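Why Do Black Clothes Get Hot in the Sun?

Put on a black T-shirt and stand outside at noon in August. Then change into a white one and stand in the same spot. The black shirt will probably feel warmer on your back. Both shirts are under the same sun, so what is going on?

What is light made of?

Sunlight looks white or a little yellow, but it is a mix of many colors. You see them spread out in a rainbow. Sunlight also carries kinds of light that your eyes cannot see. One of these is called infrared. You can feel it as warmth on your skin.

All light carries energy. When light lands on something, the energy has to go somewhere.

Bouncing off or soaking in

When light hits an object, some of it bounces off. We say it is reflected. Some of it soaks in. We say it is absorbed.

A red apple reflects mostly red light and absorbs most of the rest. The red light reaches your eyes, so you see a red apple. White things reflect nearly all the colors together. Black things absorb nearly all of them, and very little light comes back to your eyes.

The light that soaks in does not just disappear. Its energy turns into heat. A black shirt takes in more light than a white one, so it warms up more.

How do you make cloth black?

Most cotton is a creamy color when it is picked. To make it black, people use dye. A dye is a coloring that sticks to the tiny threads, called fibers, inside the cloth. Black dye is often a blend of several dark colors. If you have ever seen an old black shirt turn brownish or gray, some of the dye has washed out or been faded by the sun.

Dark cloth also shows bits of fluff, called lint. Pale lint reflects more light than the cloth under it, so your eye picks it out right away.

Try it yourself

You need two pieces of cloth, one black and one white. They should be the same size and the same thickness. You also need two thermometers and a sunny table.

1. Fold each cloth the same way, so that both have the same number of layers.

2. Lay the cloths flat, side by side. Smooth out the big wrinkles. 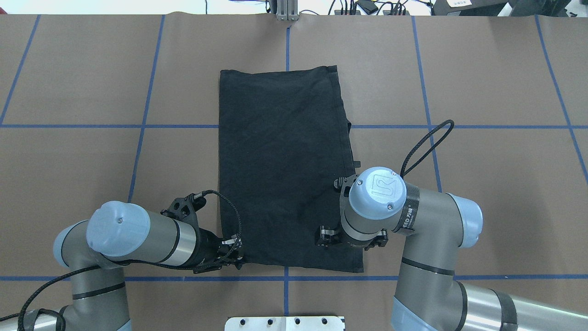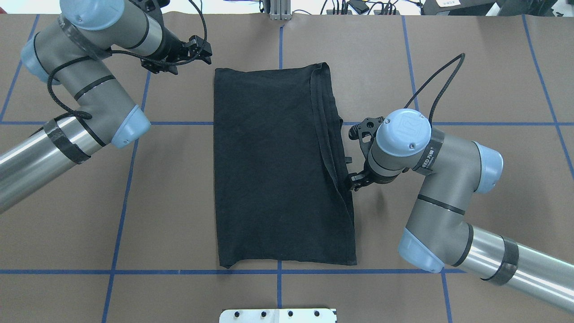
3. Slide a thermometer under the top layer of each cloth. Write down both temperatures.

4. Wait 18 minutes. Keep your shadow off the table.

5. Read the thermometers again and write down the new numbers. Which cloth changed more?

Apolline Rolland's class in Postelstead tried this on a school picnic table. Their black cloth reached 31 degrees Celsius, and the white one was 7 degrees cooler. Your numbers will be different. Wind, clouds and the time of day all matter.

Is black always hotter to wear?

Not always. Some people who live in deserts wear loose, dark robes. The outside of the robe gets hot, but air can move through the space between the cloth and the skin and carry some of the heat away. A tight black shirt has no such space – the heat goes straight to you.

At night there is no sunlight to soak up, so color makes very little difference. Thickness and fit matter much more.

Words to know

Absorb: to soak in.
Reflect: to bounce back.
Infrared: a kind of light you cannot see but can feel as warmth.
Fiber: a very thin thread that cloth is made from.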